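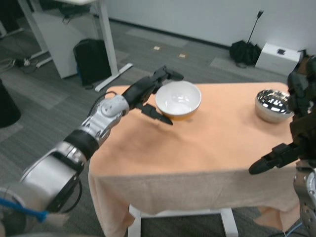
A tablecloth should be used, and it should be allowed to look used. I have held this view for a long time and have had to defend it more often than I would have guessed, usually to people who own very nice tablecloths and keep them in a drawer.

The usual argument against a cloth on an everyday table is that it gets dirty. It does. A bare table gets dirty too, and then it gets scratched, and a scratch stays longer than gravy. A cloth can be taken off and put in the machine.

The second argument is that a cloth has to match something. I don't see why. Orange and peach are supposed to be hard colors to live with, and they are if you want the whole room to agree with them. Put peach on a table over gray carpet and it does fine. It is the one warm thing in a cold room and it doesn't need company.
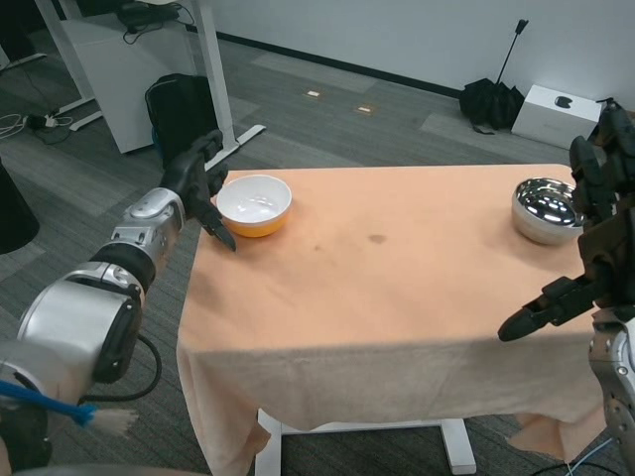
A ceramic bowl, a steel bowl and a peach cloth with a small stain near the middle.

Now the stain. Most people would turn the cloth, or set a bowl over the spot, or throw the thing out. I would leave it. A small brown mark on a cloth tells you that the table gets used, and I would sooner eat there than at a table where I have to watch my elbows.

I learned this the expensive way. Years ago I bought a linen cloth from Vilela, in a shade they called oatmeal, and used it three times. Each time I spent the meal looking at other people's forks. It went to a thrift store in August with the fold lines still in it. The one I replaced it with was a cheap cotton blend from Triller, and it has been on the kitchen table for almost seven years. It has a tea ring, a spot of something from a birthday, and a hem that was never straight.

Hems are another thing people fuss over. The cloth guides will give you a proper drop for each side, and I have seen grown adults go around a table with a ruler. A cloth that hangs long at one corner and short at the other is still covering the table.

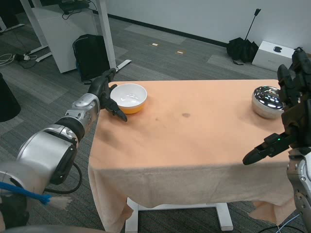 The cloth hangs in folds at the front and bunches at the lower right.

I feel the same way about bowls. The stores want to sell them in sets. Wokura has a nesting set that comes in a box with a ribbon, and Grollow makes one where even the lids match the whisk. I have nothing against either company, but two bowls that don't match are more useful than two that do. Ceramic is heavy and stays where you put it. Steel is light, it can be dropped, and it goes from the freezer to the sink without complaint. A yellow or orange outside on a white bowl is there to please you, and that's reason enough to buy it.

What I would ask of any table is that you can sit down at it without getting it ready first. Two odd bowls can stay out at the back. The cloth can have wrinkles in it. Ironing a tablecloth is a fine thing to do before a wedding.
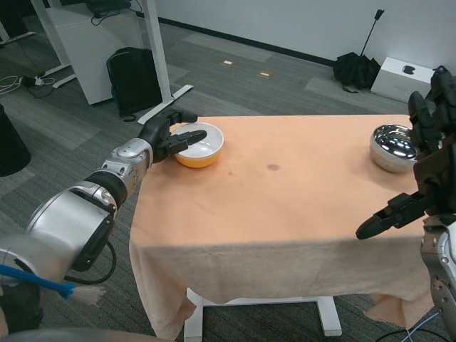 Dayton, Ohio, 25 March 2021

A few readers wrote in after my last column on kitchen linens to say that standards matter. I agree with them. Mine are that the cloth is washed often, that it is big enough for the table, and that a child can spill on it without anyone leaving a chair in a hurry. Those who want to iron are welcome to iron. I would only ask them to take the good cloth out of the drawer when they are done and leave it on the table for a week - dinner, homework, bills and all - and then write to me again.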